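How to Look After Wooden Chopsticks (and Spoons, and Anything Else That Used to Be a Tree)

By Nuala Lynch

I have ruined a lot of chopsticks. I used to buy them by the bundle, boil them, soak them, forget them in the sink overnight and then complain that they didn't make them like they used to. They did. I was storing them in a swamp.

The method below costs next to nothing and takes very little skill. It works for spoons and spatulas too, as long as they're bare wood. Lacquered chopsticks only need the washing and drying parts. Oil will just sit on top of the lacquer and pick up fluff.

What you need

Food-grade mineral oil, from the drugstore or the cutting board aisle
Fine sandpaper, 320 grit or so
Two old cotton cloths
Dish soap
Something with holes in it to stand things up in

Step 1: Wash them like you mean it, but briefly

Warm water, a drop of soap, a soft sponge. Run the sponge along the length of the stick and pay attention to the tips, where the soy sauce lives. Rinse. The whole business should be over in less than a minute per handful. Don't leave them soaking while you answer the phone. I know you believe you'll be right back.

The dishwasher is out. It will take a straight stick and return you a question mark.

Step 2: Dry them properly

Wipe everything with the first cloth, then stand it up with the thick ends down and the eating ends in the air. A holder without drainage is a vase, and you'll find out what's growing at the bottom of it in your own time. Mine was gray and had opinions.
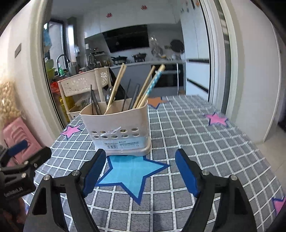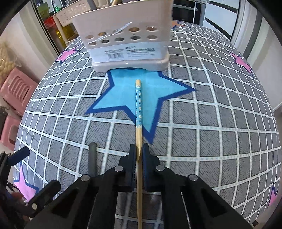 Leave them overnight. In a damp kitchen in March, give them a second night. Wood can feel dry on the outside and still be sulking in the middle, and if you oil it in that condition you seal the sulk in.

Step 3: Sand the fuzzy bits

Washing raises the grain, which is why an old spoon feels like a cat's tongue. Fold a small piece of sandpaper around the wood and pull it lengthwise, lightly, 10 strokes or fewer. Go with the grain. If you come across a crack, stop sanding and throw the thing out. Cracks hold food, and no amount of affection will change that.

Wipe off the dust with a barely damp cloth and let it all dry again. Yes, again.

Step 4: Oil

Put a little mineral oil on the second cloth and rub it in until the wood darkens. Leave it a few hours, then wipe off whatever hasn't gone in. Skip olive oil. It goes rancid, and your noodles will taste of old crayons.

I did 34 chopsticks in one evening with a few spoonfuls of oil and one radio play. The play was terrible.

How often?

Whenever the wood looks pale and thirsty. For us that's every couple of months. Spoons that stir tomato sauce need it sooner.

What if they already smell?

Rub them with baking soda and a splash of water, rinse, and go back to Step 2. If they still smell after that, they make very good plant stakes. My basil has never been so well supported.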